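Folding on the bed: your questions answered

Zeltum's household pages get more letters on folding than on anything else we cover. We have tried most of the methods readers send in and we are not easily impressed. The answers reflect that.

Do I need a folding board?
Probably not. The Stollon board was the one readers asked about most, and it does turn out shirts of the same width. So does a magazine. If your shelves are all one depth and you care about a straight stack, go ahead and buy one. It then has to be stored somewhere, a point the leaflet leaves out.

Is a bed good enough, or should I use a table?
A bed is fine for T-shirts and towels. The claim that you must have a hard surface seems to come mainly from people selling hard surfaces. The mattress does give a little under your hands, so smooth outwards from the middle with a flat palm and don't press down. For shirts with a proper collar I would still use a table.

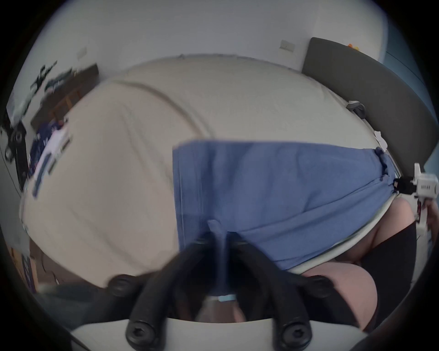 Blue cloth on a pale beige mattress cover, one side still bunched up.

Should I straighten the bed cover first?
Pull out the big ridges and leave the rest. Small wrinkles in a cover don't print themselves on to a T-shirt in the half minute it lies there, whatever you may have read. Crumbs and cat hair are another matter.

Does the colour underneath make any difference?
A bit. A plain cover in a different shade lets you see where the hem is. On a busy pattern I lose the sleeves of anything printed.

How flat does a T-shirt have to be before the first fold?
Flatter than most people leave it, less flat than the videos insist on. Light creases drop out in the drawer, or they don't and you wear it anyway. A thick ridge is worth dealing with, as it gets folded into every layer after it. Take hold of the hem and a shoulder and give one tug – two if it's heavy cotton.
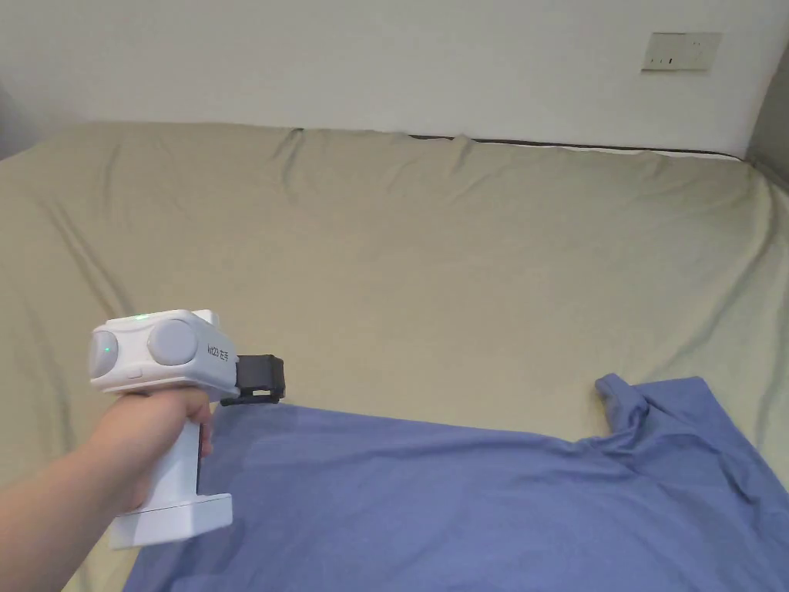

Mostly flat, with a ridge still to smooth out.

Does file folding really save space?
Some. I got 10 T-shirts into a drawer that had held 8 in flat piles, and I suspect part of that was throwing out the drawer liner. They are easier to find, I'll give it that. They also fall over once you take out three.

What about the "two-second" fold?
It takes two seconds after an evening of practice. Before that it takes longer than the ordinary way and you will swear at it.

Are the Veres drawer dividers worth having?
Only in deep drawers. Ours slid about in a shallow one. A shoebox lid did the same job.

Can I leave the folded pile on the bed until later?
You can, and it will be on the chair by 10 at night. Put it away while you're standing there.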